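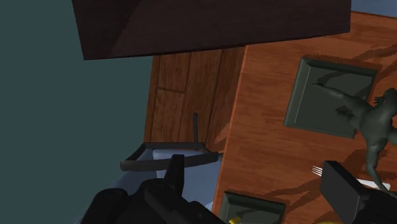
The open day at Jutus began at ten, and by five past my nephew Hok-lam had already found the one screen in the building he wanted to stand in front of. I'd promised him robots, real metal ones, and there were plenty of those farther down the hall, waving and sorting and rolling along. But Hok-lam was nine and loyal to his interests, and what the screen had was a dinosaur. It was gray all over and stood up on its back legs, with its tail running across the green panel of a wooden cabinet, and the whole room leaned over to the left as though the house had been built on the side of a hill. Two big black fingers poked up from the bottom. "Those are the robot's hands," he told me, thrilled. "We're looking out of the robot!"

"You're looking out of Zamfir," said a woman behind us. She had a paper badge that said Yolanda Begay and a cup of coffee she'd clearly forgotten about. "That's the practice room. None of it is real, the cabinet or anything. Zamfir goes in there and tries things, and then later on it tries them out here with us."

"What's it trying now?"

"Tidying up."

Hok-lam thought this over. I could see him feeling sorry for it.

I should say that I know nothing about robots. I frame pictures for a living, in a shop with one window, and I had come because my sister was working and because the sign on the bus said free lemonade. But I loved it in there right away. It smelled of floor polish and warm plastic, and everybody who worked there had that look people get when somebody finally asks them about their hobby. A man showed me a rubber wheel for ten minutes. I could have listened for another ten!

Yolanda let us stay by the screen. There was a counter in the corner of her desk, a little box with red numbers, and it said 479.

"Tries," she said. "Since this morning. It runs a lot faster in there than we do out here."

"Tries at what?" said Hok-lam.

"Putting the dinosaur away."

"Away where?"

She opened her mouth, and then she called over her shoulder, "Mehrangiz, where does the dinosaur go?"

Mehrangiz Rahimi came out from behind a rack of cables with her glasses pushed up in her hair. "In the bin with the other toys," she said. "Why?"

"Because he doesn't belong in a bin," Hok-lam said. "He's guarding the cupboard."

The two women looked at the screen. So did I. And once he'd said it you couldn't see it any other way. The cupboard was shut, and there was the dinosaur right in front of it with his little claws out, neck stretched, ready for anybody.

"Huh," said Mehrangiz.

At eleven they did the real demonstration. They'd roped off a square of carpet and set out chairs, and still people had to stand along the walls. Someone near me said 300 had signed up and more had walked in off the street, and I believe it. In the middle of the carpet stood a kitchen cabinet, a real one, painted white, with a basket next to it and a scatter of things on the floor: a spoon, a sock, a red cup, a plastic duck. And Zamfir, which was smaller than I'd pictured, about the height of a mailbox, with one arm folded across its front.

The head of the place gave a speech. His name was Emilian Furtună and he was so nervous that he thanked the town of Pastmont twice and left out what the robot did. Then he just said, "Well, let's go," and stepped back over the rope, and the arm unfolded.

I don't know why it got to me the way it did. It went slowly. It went down to the sock and stopped just over it, the two fingers open, and you could hear every chair in the room not creaking. Then it closed on the sock and lifted, and the sock came up - one gray sock! - and a hall full of grown people let out a noise like fireworks night. It dropped it in the basket. It did the spoon, on the second go. It did the cup. When it got to the duck it squeezed, and the duck squeaked, and Zamfir let go at once and backed up a good foot.

"It felt that," Hok-lam whispered.

"It's checking how hard it's pressing," Yolanda whispered back. She had crouched down next to us. "We didn't know the duck squeaked. Emilian bought it on the way in."

It took three tries to get the duck. On the last one it went in from the side, very gently, the way you'd pick up somebody else's baby, and there wasn't one squeak the whole way to the basket. I clapped until my hands stung. The man with the wheel was crying a little and didn't seem to mind who saw.

Afterward there really was lemonade. Hok-lam drank his in one go and went back to the screen with his cup still in his hand, and when I caught up he was deep in talks with Mehrangiz.

"So say he's guarding," she was saying. "How would Zamfir know that? From a dinosaur that's only been left out?"

"It could ask."

"It can't talk."

"It could wait and see if someone gets mad."

She laughed, and then she quit laughing and pulled a pad of sticky notes across the desk. She wrote ASK FIRST on one and stuck it to the edge of the monitor, below a whole row of others. One said EVUMAR LICENSE, CALL BACK. One said SOUP.

"I've been at this for 53 weeks," she told me, "and every one of those weeks I've told it that everything on the floor goes in a bin."

"My floor's like that too," I said. "Half of it's there on purpose."

Hok-lam talked the whole bus ride home. He was going to build one. It would have four fingers and be allowed upstairs. I said that sounded wonderful, and I meant it, and I started wondering what I'd want one to hand me in the shop, the long clamps probably, or the glass.

When I dropped him at my sister's he went straight up to his room. I followed to say goodbye and found him lying on his stomach in the doorway with his chin on the carpet, moving a plastic stegosaurus an inch to the left.

"Don't step there," he said. "He's on duty."

I went around.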